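Limited edition, and other things printed on cans

Tue 4 March
Filed under: Shopping, Complaints

I bought an 18 pack of Oltora sparkling water last June for one reason, and the reason was the box. It said "Limited Summer Release" in a typeface that looked like somebody had painted it on the side of a boat. The flavor was lime. Oltora already sells lime. I had a can of the regular lime in the fridge at home, so I did what any normal adult would do and drank one after the other at the kitchen counter with my eyes shut, and I could not tell you which was which. I tried it again the next night with glasses. Same result.

The ingredients list was the same too: carbonated water, natural flavor. I don't know what I expected. The summer release cost 3 dollars more.

I've been stewing on this ever since, more than it deserves. My question is what exactly is limited. The water isn't. The lime flavor is on the shelf all year. What runs out is the printing on the can, and printing is about the easiest thing in the world to make more of. If it sells, they'll make more. I know this because the Limited Summer Release was still stacked by the door at Raltano when people were buying snow shovels, and then it was half price, and I bought another box. Yes, I see the problem.

I should say that I like a nice-looking can. I'm not one of those people who thinks all packaging should be plain gray with the word DRINK on it. A holiday can makes a dull cooler at a cookout a bit more fun, and when I was a kid we'd argue over who got the one with the good picture. That's harmless. What bothers me is the step after that, where the picture is supposed to be worth something.

Someone at work told me I should be keeping mine. Unopened, upright, out of the sun. There's an app for it, Brasance, where you type in what you have and it gives you a "collection value." I put it on my phone to see. You can add a can in a few seconds and a little number at the top goes up, which feels great for a minute. Then I went looking for where the number comes from. As far as I can make out it's based on what people are asking. I couldn't find a single place where it showed what anybody had paid. I could ask four hundred dollars for my left shoe.

It also wanted me to turn on alerts for upcoming releases. So the thing telling me what my cans are worth is also the thing telling me to go buy more cans. Maybe that's fine. I deleted it.

Here's what I'd want to know before I believed in any of this. How many were made? A print or a coin will usually tell you. I have never seen a soda can tell you. "While supplies last" is true of everything in the store, including the onions. And where does it stop being available? A design that's in every gas station in the country for a whole season might be gone later, but there will be a great many of them sitting in garages, kept by people who had the same idea at the same time.

Then there's the plain fact that a full can doesn't keep forever. I kept 5 of the Oltora ones in the hall closet as a sort of test, on their sides because that's how they fit (wrong, I'm told). One of them was noticeably lighter when I moved house stuff around after Christmas. No puddle, no stain, just a can with less in it than it used to have. People who are serious about this poke a small hole in the bottom and drain them, and then argue about whether a drained can still counts. I read 3 pages of that argument on a forum and came away thinking that both sides should go for a walk.

The coffee people have caught it too. Inthanon, who make the canned cold brew I actually do like, put out a "reserve" version in a black can. I paid up. It tasted good! It tasted like Inthanon. The regular one says "bold" on the front and the reserve says "bolder," and I suppose you can't be sued for that.

A fair objection is that none of this hurts anyone. A few dollars here and there, people have fun, who cares. I'd mostly agree, except that I think it trains you. I noticed it in myself with paper towels. There was a seasonal print on them, little pumpkins, and I reached for that pack without even checking the price, for something I use to wipe up cat food. I put it back. I'd like credit for that.

The movie tie-ins are the ones that get me closest to changing my mind, I'll admit. There's a film or a series you care about, it's on a can, and ten years on you might be glad to see it on a shelf. Fine, that's a souvenir. Keep one. Wash it out and keep pencils in it if you cut the top off carefully. But be straight with yourself that it's a souvenir, and that you'd want it just as much if the app said zero.

My own rule for now, which I expect to break by summer: I read the unit price on the shelf tag first, and only then am I allowed to look at the front of the package. It's a dull way to shop. I've also gone back to the store brand seltzer, which tastes like nothing in particular and comes in a can so ugly that I've never once thought about keeping it.
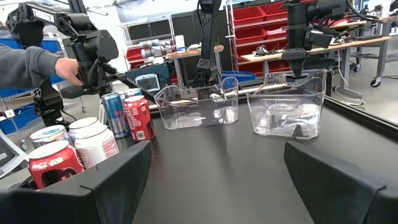
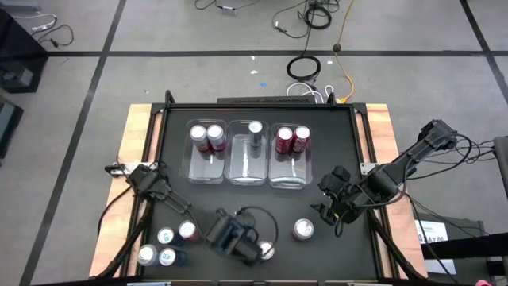 Star Wars Coke with some other cans in the first one, three clear bins in the second.

If anyone has really sold a modern can, full or drained, for more than they paid, tell me in the comments what it was and what you got after postage. I mean sold, with money arriving. I'm willing to be wrong, and I still have four decent Oltoras and a light one.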